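Home About Our work Vacancies Contact

Casework Coordinator, Family Reunification
Clorkia Migrant Support

Clorkia is a charity that gives advice and practical help to families separated during an asylum or immigration claim. We are recruiting a casework coordinator to run the tracing and reunification desk at our Shen Street office. The post is full time and fixed for two years, with a possible extension subject to funding.

The desk currently holds 85 open cases. Most concern children who arrived without a parent and have a relative already living in the country. The remainder are adults trying to establish where a spouse or sibling is being held. Cases are referred by local authorities, solicitors, faith groups and, in a growing number of instances, by the families themselves.

The coordinator reports to Qiuyue Shao, Head of Casework, and line-manages two caseworkers. Legal advice is supplied under contract by an outside firm and is not part of the role, although the coordinator prepares the file that goes to the solicitor and must be able to say when a file is complete.
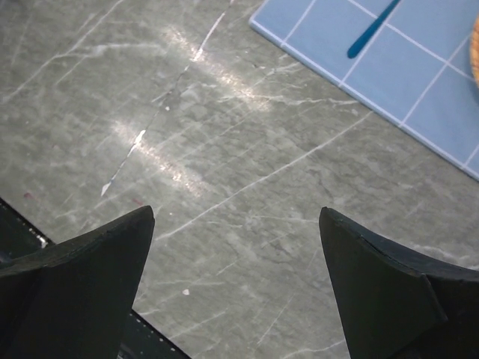

Main duties

- Assess new referrals within two working days and allocate them.
- Keep a chronology for each case, including all contact with the Home Office, social services and detention centres.
- Arrange interpreters for interviews and check that written translations are certified where the application requires it.
- Supervise telephone and video contact between children and relatives abroad, following the safeguarding procedure.
- Produce a quarterly return for the trustees showing cases opened, closed and transferred.
- Attend the regional meeting of migrant support groups, held in turn by each member.
- Cover the advice line one evening a week.

What we need from you

You will have worked in immigration advice, children's services or refugee support, and will have managed a caseload of your own. You must be able to write plain, accurate letters and to keep records that another person can pick up without a briefing. Experience of supervising staff is required. Spoken Arabic, Tigrinya or Pashto would be useful. A driving licence is not needed.

The post involves regular contact with children and is subject to an enhanced criminal record check. Two references are taken up before an offer is confirmed, one of which must be from your present or most recent employer.

Hours and place of work

Office hours are 9 to 5 with an hour for lunch. Time worked on the evening advice line is taken back within the same month. Travel to detention centres takes up around 8 days a year and is paid at the standard rate. The office is on the first floor and has a lift.

How to apply

Ask the office for an application pack. Return the completed form with a covering letter of no more than two pages, setting out how you meet the requirements above. CVs sent without a form will not be considered. Questions about the duties may be put to Valdir Godoy, who holds the post until September and will be available for a handover period.

Interviews will be held at Shen Street and include a short written exercise based on a case file. The panel is Qiuyue Shao, Yichen Cao and one trustee. Travel costs for interview are refunded on production of a ticket or receipt.

Advertisement issued March 6, 2019.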